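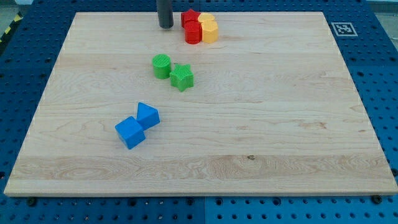
Who decides when a robot task counts as finished?

The person who wrote the task sheet, and they have to decide before the first run. That is the main rule at Jekix, a small test lab where Dario De Luca has spent the past two years turning habits into written procedure.

His sheet for tabletop work runs to 10 pages. Most of it covers things an operator might think too plain to write down. Blocks are named by color and shape, never by "the left one." If a task says to group by color, the sheet has to say how close is close enough. Touching is one standard. A gap no wider than a block is another. Either is fine, but the two can't be mixed in the same set.

"We threw out 247 runs in our first July," De Luca says. "The arm did the same thing in all of them. Two people had scored it differently."

The lab now scores every run twice, and the second scorer doesn't see the first score. When they disagree, the run goes to Fulvio Marino, who can pass it, fail it or send the sheet back for a rewrite. He sends back more sheets than people would like.

Other rules cover the table. The work surface is bolted down and the bolts are checked at the start of each shift. Markers stay flat and uncovered. Hazard tape shows where people stop walking while the arm has power, and nobody reaches across to fix a fallen block. The operator stops the arm, waits for the second person to confirm, and then goes in. That wait costs 30 seconds.

Cosimo Donati, who trains new operators, says the stop rule gets the most complaints. He makes them practice it on a quiet arm until they quit asking. Scoring takes longer to teach - he sets aside a full morning for it, and the afternoon goes to reading old sheets and marking the lines that could be read two ways.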